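Trailer Sway and Load Claims: Frequently Asked Questions

What counts as a sway-related collision?
Any collision in which lateral movement of a towed trailer caused loss of control of the tow vehicle, the trailer or both. Coupling failure is assessed separately.

Does tow ball weight affect my claim?
Yes. Too little weight on the ball reduces stability at highway speed. Bring the weighbridge ticket if you have one – an estimate carries less weight with an insurer.

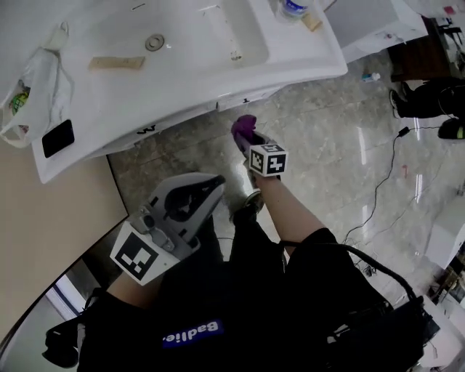
Who may be liable if the trailer was hired?
The hire firm, the driver, or the party that loaded it. Situra reviews the hire agreement and the service records for tyres, bearings and brakes.

My trailer has no brakes. Is that a defect?
Not necessarily. The loaded mass and the rules in your state or territory determine whether brakes are required.

How long does the initial review take?
Up to 7 business days after all documents reach the Tevbridge office. Files are allocated by Bronisława Urbańczyk.

Can I repair the coupling in the meantime?
No. Keep it unaltered until it has been inspected.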